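2 December 2024

Moving the sourdough to the cold room

So I finally gave in and moved my starter out of the kitchen. It has lived on top of the fridge since May, which was fine all summer (better than fine, it was climbing out of the jar most mornings) and then the heating went on and off and on again and the poor thing didn't know what season it was. Some days it doubled before lunch. Other days it just sat there with a gray puddle on top, sulking.

The cold room is what we call the little space behind the back door. It's not really a room. The people who had the house before us kept their boots in it, and I still find dried mud in the corners. But it stays at a pretty even temperature, and it has a shelf at exactly my elbow height, so out went the jam jars and in went the starter.

First bake after the move was last weekend and I have to say, I was nervous! I mixed everything the night before, same as always, with the Perron flour I keep going on about. If you haven't tried it, Perron is a small mill a couple of towns over from us in Broder, and their bread flour drinks up more water than you'd think. I had to relearn my whole recipe when I switched. My dough used to be a brick, then for a few weeks it was soup, and now it's somewhere in the middle where you can get your hands under it and fold it without swearing.

I gave it 4 folds, half an hour apart, and then left it alone overnight. I usually get up and peek. I did get up and peek, but only once, and I was thirsty anyway.

In the morning it had barely moved. My old self would have panicked and shoved it in the oven with the light on, which is how I ended up with the flat loaf everyone in this house still brings up at dinner. This time I made coffee, read a bit, did some laundry, and let it go until the top had that wobble to it. It took most of the day. We had toast from the freezer for lunch and ate the new bread with soup at seven in the evening, still a little warm in the middle, and yes, I know you're supposed to wait.

The flavor was so much better. I was hoping for a small difference and this was a big one – a proper tang, and the crust had gone dark and blistery the way I like it. My youngest thinks it tastes "like cheese" and has asked for the old bread back. You can't please everybody.

A few people asked about the loaf pan in my last post. It's a Zedier, the long one with the lid, and I bought it secondhand, so I can't tell you what they cost new. The lid sticks. I rub a bit of butter along the rim and that mostly sorts it out. For round loaves I still use the old pot my aunt gave me, chipped enamel and all.

I've also been asked whether I weigh my water, and I do, to the gram. I held out for years with cups and I'm sorry to everyone who ate the results. Once you've got a scale on the counter you start using it for everything. I weigh the coffee now. I weigh the oats.

Next up is rye. I picked up a bag of dark rye at Irora when I was in town, the coarse kind that looks like gravel, and I have no clue what I'm doing with it yet. I'm thinking of soaking it overnight and working in just a little at first. The book I have wants 10 hours for the soak, but the same book told me to bake at a temperature that set off the smoke alarm, so we're not the best of friends. 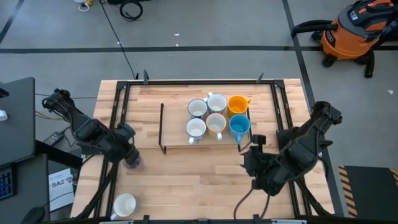

If the rye works out I'll write up the amounts properly, and if it doesn't, there will be a lot of croutons. Either way I need to get the starter fed tonight before I forget. Comments are open again, by the way – I fixed the thing where they all went to spam – so let me know how you keep yours going through the winter, and whether you soak your rye in cold water or hot.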